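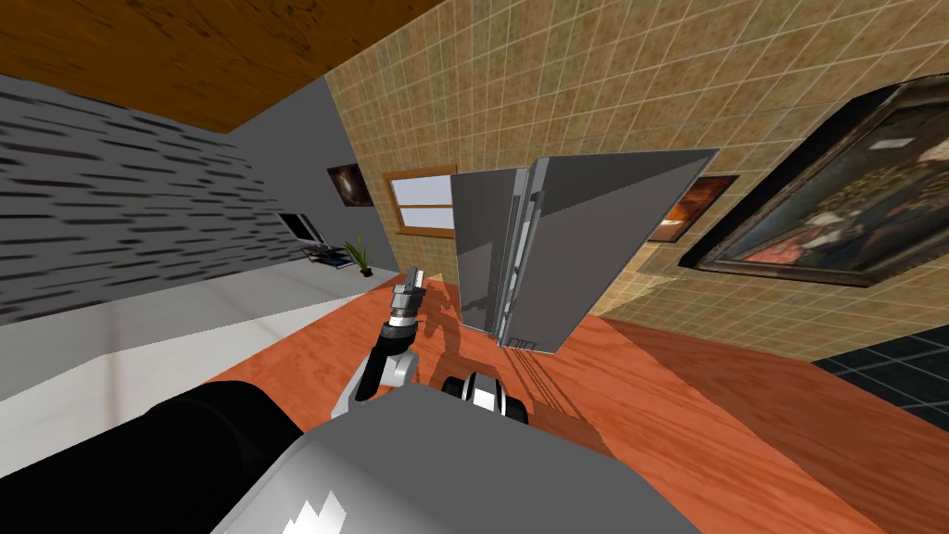
Simulated robot in a room, one arm raised

List home Archive Threads Authors Search Subscribe

Lists > River and Estuary > Migratory fish > Elver traps: weight or count

Re: Elver traps: weight or count?
From: Wilma Strachan
To: the list

Dear Donal, dear all,

Thank you for your message, which I read twice. I will answer between your lines, as I find this easier to follow.

> We ran the Molitz trap again last season and for the big nights we
> went over to weighing, as everybody was tired of counting by hand.
> We take one small sample at the start of the season, find the mean
> weight of one elver, and divide the total weight by it. Is there
> anybody who has compared this with a full count? I am asked by
> Angus Tosh to defend the numbers before January and I would like
> to know how wrong they can be.

Yes, we have compared it, and they can be quite wrong. On one night at the Imrie weir we first weighed the whole catch and afterwards counted every animal. By weight we had over 2,000. By hand we had 1,291. Blair Gillies counted the second half again because he did not believe me, and he came to the same result.

I see two reasons for the difference. The first is the sample. Ours was 48 elvers from the first week of the run, almost all of them still transparent and very light. Later in the season the ladder also brings up young eels which have spent a year or more in the lower river, and one such eel can weigh as much as many fresh elvers. If you divide by the early mean weight, every bigger eel becomes a whole group of small ones on paper. The second reason is water. A wet net holds much more of it than one thinks, and it was weighed together with the fish.

> Gregor says that the error will be the same every year, so the trend
> is still good even if the numbers are not.

I am sorry to disagree with Gregor. This would be right if the mixture of sizes was the same every year, but with us it is not. After a dry spring the fresh elvers came late, and for some weeks we had mainly the older ones in the trap. In such a year the weighing method gives you too many animals, and you may report a good year which was in fact a poor one. 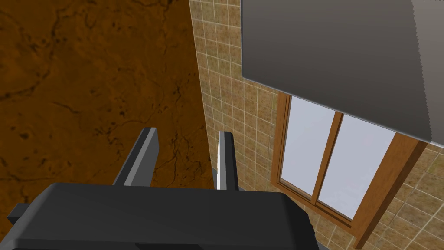 What we do now is the following. We pass the catch through two sieves in the water, so that we have small and large animals in separate buckets. The large ones we always count, it is rarely more than a few minutes of work. The small ones we weigh if the night is big, but we take a new sample for the mean weight every week and we write the date of this sample on the same sheet. Before weighing, the net hangs for a fixed time, and we use the same net from beginning to end of the season. I do not say that it is perfect. Last season we measured 433 animals one by one to check where the border between the sieves should be, and there is still some overlap around that length, especially with thin fish.

> Also, does anyone still use the Mista balance outdoors? Ours
> drifts when there is wind.

We had the same trouble. We put it inside a fish box lying on its side, with the open side away from the wind, and we set it to zero again before each bucket. This helped a lot. Fisport sent us a cover for it, but with the cover on you cannot read the display when it rains, so it stays in the van.

For your older seasons I would not throw anything away. If you still have the total weights and not only the calculated numbers, you could give the results as weight, which you have really measured, and put the number of animals in a second column with a wide range. I think Angus will accept this better than one exact-looking figure. Do you know if anybody noted the share of dark animals on the sheets? Even "few" or "many" would be useful for setting the range.

One question back to you. At Molitz, do you empty the trap in the morning or already during the night? We lose small ones if the box is full, they go back over the lip, and I do not know how to correct for it. Our first visit is at 6 am, and on a warm night this is perhaps too late.

I can send our sheet and the sieve sizes to whoever would like to have them. Please write to me directly for this, as the list does not take attachments.

With kind regards,
Wilma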